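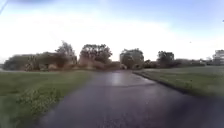

Zarkport园区道路，湿沥青路面，两侧为草地

Pedport项目道路示范数据采集工作进展

2025年5月1日

Fröhlich移动系统研究所与Zarkport园区管理处合作开展的Pedport项目，已完成道路示范数据第一阶段的采集与初步整理。该项目的任务是为一套室外低速行驶学习系统提供示范样本，使小型轮式机器人能够在园区步行道、自行车道及与车行道相邻的铺装路面上自行保持行进方向。第一阶段入库的有效录制时长为86小时，覆盖园区内65个路段。本期通讯向各合作单位及园区用户通报采集方法、样本标准、现阶段发现的问题和后续安排。

项目由研究所的库拉普·松巴库（Kulap Sombatkul）负责。采集现场工作由蒂莫·里格尔（Timo Rieger）组织，数据审核由弗拉季斯拉夫·巴尔托什（Vratislav Bartoš）承担。园区一方的联络人为卢茨·布兰德斯（Lutz Brandes），涉及路段开放时间、绿化养护和临时施工的事项均由其统一协调。

一、工作方式

本项目采用示范学习的方法。操作员以手持遥控器驾驶机器人沿指定路段行进，车载计算机同步保存图像、转向指令、速度指令和轮速。学习系统以图像为输入，以操作员的指令为目标，从大量此类配对中归纳出在什么样的路面前应当如何行驶。系统中没有预先写入的道路地图，也没有针对具体路段的人工规则。示范样本的质量因此直接决定机器人最终的行驶表现，操作员的驾驶习惯、路段的选取和天气的分布都会在模型中留下痕迹。

现场固定由3名操作员轮换驾驶。人数的确定经过了一番讨论。操作员过少时，个人习惯容易被模型当作规律学去，例如有人偏好贴着右侧路缘行驶，有人在入弯前习惯提前减速。操作员过多，培训和审核的负担又会迅速上升，示范之间的差异也难以控制。经过试采阶段的比较，项目组认为目前的安排较为适宜，第二阶段将继续沿用。

每名操作员在正式采集前须完成两天的培训。第一天在研究所院内熟悉遥控器的行程与机器人的响应延迟，第二天在园区选定路段上驾驶，由里格尔先生随行记录。培训中强调的要求包括：保持匀速，转向动作连续，不在直路上反复作小幅修正，遇行人时提前减速并让出通行空间。操作员需要停下来与路人交谈时，应先按下暂停键，待交谈结束后再恢复录制。

二、路段与光照条件

园区道路的铺装以沥青为主，宽窄不一。有的路段一侧紧邻草坪，另一侧以路缘石与绿地分开；有的与较宽的铺装区并行，两者之间仅有一道低矮的路缘；还有的路段边上长着高草和芦苇，路面边界在远处被植被遮挡。路段清单由项目组与园区管理处共同拟定，编制时优先考虑了边界形式的差异，其次才是里程。一条笔直而均匀的长路，所能提供的信息往往少于一段短而复杂的弯道。

光照是采集中最难安排的因素。低角度的阳光会在湿沥青上形成强烈的反光，路面的一部分在图像中接近纯白，而另一部分仍然很暗。人在这种条件下可以凭经验判断路面仍在延续，早期的模型却会把亮斑误认作障碍物或路面的尽头，表现为无故减速或向暗处偏转。二月的试采以阴天为主，此类样本极少，问题到模型在开阔路段试运行时才暴露出来。自那以后，采集计划改为按光照条件分配时段，同一路段应尽可能在顺光、逆光和漫射光下各录制一遍，并分别在路面干燥和潮湿时进行。

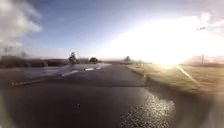

路面潮湿时是否仍然进行采集？

采集照常进行。潮湿路面的样本属于计划内容，只要没有积水漫过路缘、没有雷电预警，操作员即按当日清单执行。降雨过程中镜头上容易附着水滴，操作员应在每段录制开始前擦拭镜头，并在日志中注明天气状况。

对积水的处理另有规定。水面倒映天空时，仅凭图像难以判断深浅，操作员应绕行，绕行动作本身作为有效示范保留。如果积水占据整个路宽而无法绕行，则终止该段录制，改日重采，不得强行通过。机器人的防护等级虽能承受一般溅水，但强行涉水的示范一旦入库，模型便会学到水面可以直接通过，这一后果远比设备受潮严重。

三、样本的切分与标准

每次出车形成的原始录制较长，不便于直接训练。入库前，录制文件按连续驾驶的时间切分为片段，每个片段长度为30秒。片段内如出现暂停、遥控信号中断或机器人被人抬起，则整段舍弃，不作拼接。项目初期曾尝试保留中断前后的部分，结果发现操作员在中断前往往已经松开了油门，这些数据混入训练集之后，模型在正常路况下也会出现没有来由的减速。

巴尔托什先生主持制定了片段审核的书面标准。审核员以两倍速播放片段，同时查看转向与速度曲线，对照标准作出保留、退回或舍弃的决定。标准中与驾驶质量有关的主要条款摘录如下，供各合作单位参考。

行进位置。步行道上以路面中部偏右为宜，与任一侧边界应留有余量。在与宽阔铺装区并行的路段，机器人应留在指定的道路上，不得因相邻区域更平整而越过路缘。

转向。弯道中的转向应平顺，入弯和出弯均无突变。偏离后回正的动作可以保留，但偏离必须出自预先安排的纠偏示范，由操作员在日志中标记。

速度。直道速度应大体恒定。因行人、自行车或动物而减速的片段应予保留，并加注对应标签。无明显原因的减速退回操作员说明，无法说明的舍弃。

图像。画面因运动而产生的轻微模糊可以接受，因镜头污损而产生的模糊不可接受。强光造成的局部过曝可以接受，但审核员须确认至少一侧路面边界在片段的大部分时间内仍可辨认。

最后一条在项目组内有过不同意见。一种看法认为，过曝严重的图像对模型没有帮助，应当尽早剔除。另一种看法认为，机器人投入使用后必然会遇到这样的光线，把它们从训练数据中清除，只会让模型在真正遇到时毫无准备。松巴库女士最终采纳了折中的写法，即允许过曝，但要求保留可供人辨认的边界线索。审核员普遍反映，这一条执行起来最费时间，有时需要逐帧查看才能决定。

四、纠偏示范

操作员驾驶得越好，数据中偏离路线的情形就越少，而模型一旦在实际运行中略有偏离，就会进入一种从未见过的状态，偏差随之累积。这是示范学习中的常见困难。为此，项目组在常规驾驶之外专门安排了纠偏示范：操作员先将机器人缓慢驶向路面一侧，到达接近边界的位置后开始录制，再将其平稳带回路中。驶向边界的过程不入库，入库的只有返回的部分。

纠偏示范在草地一侧与路缘一侧均须进行，两者的难度并不相同。沥青与草地直接相接的地方，边线柔和而不规则，轮子稍许压草并无危险；有路缘石的一侧则存在高差，轮子一旦骑上去便可能侧翻。操作员在路缘一侧做纠偏时应保持更大的距离，并由一名同事在旁步行看护。里格尔先生要求，凡当日风力较大或路面湿滑时，路缘一侧的纠偏示范一律顺延。

从训练结果看，加入纠偏示范后，模型在弯道中的人工接管次数明显减少。仍然存在的困难集中在路面收窄并消失于树丛之间的位置。在这样的位置，前方的树冠和灌木构成一道深色的屏障，模型倾向于提前停车。人在行走时会根据路面的走势推断它将从树下穿过，模型要学会同样的判断，需要更多从远处一直驶到近处的连续片段，而现有数据中许多录制恰好在进入树荫之前结束。路段清单的修订稿已将此类终点向前延伸，使一次录制能够完整经过树丛。

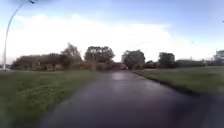
栏目：数据管理 / 标注与质量

五、标注

片段通过审核后进入标注环节。本项目不要求逐像素勾画路面，标注员只需为每个片段选择一组描述条件的标签，其中包括路面干湿、光线方向、左右边界的类型、有无行人或车辆以及路段编号。这些标签不作为模型的输入，其用途在于检查数据的分布，以及在评测时将结果按条件分开统计。

标签的定义看似简单，执行中却出现过不少分歧。例如“路面潮湿”一项，沥青在阴天里颜色本就偏深，与雨后的路面在图像中十分接近。标注员最初各凭印象判断，同一段录制由两人标注，结果时有出入。现行做法是以操作员日志为准，图像仅作参考；日志缺项的片段标为“未知”，不得推测。类似的原则也适用于远处的物体。画面远端出现的小块深色形状，可能是灌木，也可能是停放的车辆，凡无法确认的，标注员应选择“远处物体，类别不明”，不得为了填满表格而勉强归类。

松巴库女士在内部说明中写道：“标签中的‘未知’对我们同样有用。它告诉我们图像在这种条件下能提供多少信息，也提醒我们不要让模型去学一个连人都作不出的判断。”项目组据此修改了标注软件，将“未知”选项移至列表首位，并取消了对其使用比例的提示。

标注工作由研究所的数据组完成，部分路段另由赖因霍尔德·林德曼（Reinhold Lindemann）进行独立复核。林德曼先生此前长期从事道路测量，对路缘和排水坡度较为熟悉，他在复核中指出，若干路段的右侧边界被统一标为“路缘石”，而其中一部分路缘已与路面齐平，对轮子不构成阻挡。数据组据此将该标签拆分为“有高差”和“无高差”两类，并对已入库片段作了追溯修订。追溯修订占用了数据组较多的工时，原定的评测报告因此推迟发布。

六、隐私与现场告知

园区道路向公众开放，采集过程中不可避免地会遇到行人。研究所与园区管理处就此签有书面约定，主要内容已张贴于园区各入口。采集时段内，操作员须穿着带有项目标识的反光背心，并随身携带说明卡，应行人要求出示。图像在离开车载计算机之前先经过人脸和车牌模糊处理，未经处理的原始图像不予保留，也不向任何合作方提供。

行人如不愿被录入，可当场告知操作员，操作员应立即停止录制，并在日志中登记时间，相应片段在当天删除。事后提出的要求由布兰德斯先生的办公室受理，来信请注明日期、大致时间和所在路段。目前收到的来信多为询问机器人的用途和行驶速度，也有几位用户希望采集避开早间跑步较集中的时段，项目组已对相关路段的排班作了调整。

与园区学校相邻的路段在上学和放学时间不进行采集。该路段只安排在周末早晨录制，且不做纠偏示范。

七、评测安排

为避免模型仅仅记住熟悉的路段，评测路段与训练路段严格分开。划分以路段为单位，同一路段在不同天气下的录制不得分别进入两个集合。试采阶段曾按片段随机划分，评测成绩十分理想，但机器人到了新的道路上表现平平。巴尔托什先生复查后发现，随机划分使得相邻的片段分处两个集合，画面几乎相同，所谓评测不过是重复了训练内容。按路段划分之后，成绩有所下降，与实地试运行的情况则基本吻合。

评测分两步进行。第一步在计算机上将模型输出与操作员指令作比较，按光线方向和边界类型分列误差。第二步在实地运行，由一名操作员手持遥控器随行，随时可以接管。接管的时间、位置和原因均须记录，原因从固定列表中选取，另可附简短文字。实地运行中出现的接管片段，经审核后会补入下一轮训练数据，但该路段随即退出评测集合，由备用路段替补。

现阶段的结果显示，模型在漫射光下的表现最为稳定，边界类型对误差的影响不大。逆光条件下误差上升，且主要出现在反光区域靠近路面一侧的情形，此时模型倾向于远离亮区，使行进路线偏向较暗的一侧。

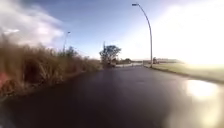 为纠正这一倾向，项目组正在补充同一路段的往返录制。操作员沿同一路线驶到终点后掉头返回，去程与回程分别标记，模型便能在相近的时间内见到同一段路面处于两种相反的光线之下。掉头过程不入库。这种做法的效率低于单程录制，场地安排也较为复杂，但从小规模试验来看，加入往返录制后，偏向暗侧的现象有所缓解。

另一项措施是规范曝光设置。此前相机采用自动曝光，机器人从树荫驶入开阔地时，画面会在短时间内整体发白，再逐渐恢复。有人建议改为固定曝光，里格尔先生在现场作了对照，认为固定曝光虽然避免了明暗跳变，却会使暗处的路面完全失去细节，对含有树荫的路段尤为不利。目前的方案是保留自动曝光，限制其调节速度，并将每帧的曝光参数一并写入日志，供后续分析使用。限制后的效果仍在观察，暂不对已入库数据作任何改动。

植被的变化也需要纳入考虑。路边的芦苇和高草在不同季节颜色差别很大，枯黄时与浅色的铺装边缘较为接近，返青后则与草坪连成一片。第二阶段计划在草木生长期内对临近芦苇带的路段再作一次完整录制。园区养护部门在割草前会提前通知项目组，以便在割草前后各采集一次。布兰德斯先生已将割草计划表转交里格尔先生，双方约定如遇雨天顺延，以电话确认为准。

八、设备与数据保管

采集机器人为四轮平台，前方安装一台广角相机，车体后部装有车载计算机和可更换的电池。广角镜头的视野较宽，画面边缘存在一定畸变和模糊，训练前统一按标定参数校正，但原始图像同时保存，以便将来更换校正方法时重新处理。相机支架在颠簸路段容易松动，操作员应于每日出车前检查紧固螺钉，并对着标定板拍摄一组图像。标定图像与当日录制存放于同一目录，缺少标定图像的录制暂缓入库。

这一要求源自试采中的一次疏漏。当时支架向下偏转了少许，连续数日无人察觉，该时段内的图像地平线位置普遍偏高，模型据此学得的转向量与实际不符。受影响的录制后来经重新标定得到部分恢复，其余已作废。现在审核软件会自动比较每日的地平线高度，超出允许范围时即提示审核员。

每日采集结束后，数据由车载计算机转存至研究所服务器，经校验无误方可清空车载硬盘。转存和校验须由两人先后签字。服务器设有异地备份，备份每晚更新。外出时间较长或电量不足时，操作员可在园区南侧的工作间更换电池，工作间钥匙由管理处值班台保管，领用须登记。

九、合作与数据使用

配送企业Tastico已与研究所签订意向书，拟在第二阶段结束后于园区内试行小件配送，试行使用的行驶模型将以本项目数据训练。Tastico不直接接触录制图像，仅获得训练完成的模型及按条件分列的评测结果。试行的路段、时段和行驶速度须另行取得园区管理处同意。

高校和非营利研究机构可申请使用经模糊处理的片段。申请材料包括研究计划、数据保管说明和负责人签字，由松巴库女士审批。批准后的数据仅限于所列研究，不得转交第三方。已获批准的单位在发表结果时应注明所用数据的版本号，项目组每次作追溯修订后都会更新版本，并附修订说明。使用旧版本边界标签的单位，请留意前文所述“路缘石”标签的拆分，必要时重新下载标签文件，图像文件无须更换。

十、后续事项

第二阶段的路段清单已提交园区管理处，待确认后在园区入口公告栏和本通讯同时公布。补采工作将优先安排逆光条件、树丛出入口以及芦苇带一侧的路段。操作员排班由里格尔先生另行发出，请相关人员在收到后确认可出勤的时段，并归还试采期间领用的旧版说明卡。

各合作单位如发现数据中存在标注错误，请将片段编号和问题说明寄送数据组，由巴尔托什先生统一登记。来信请勿附带截图以外的图像文件。

下一期通讯将刊登实地运行的接管记录分析，以及林德曼先生撰写的园区路缘类型说明。

您收到本通讯，是因为您已登记为Zarkport园区用户或Pedport项目合作单位。如需退订或更改收件地址，请使用邮件底部的链接。

本网站使用Cookie以保存您的语言设置并统计访问情况。继续浏览即表示您同意我们使用Cookie。　接受　|　仅限必要　|　隐私政策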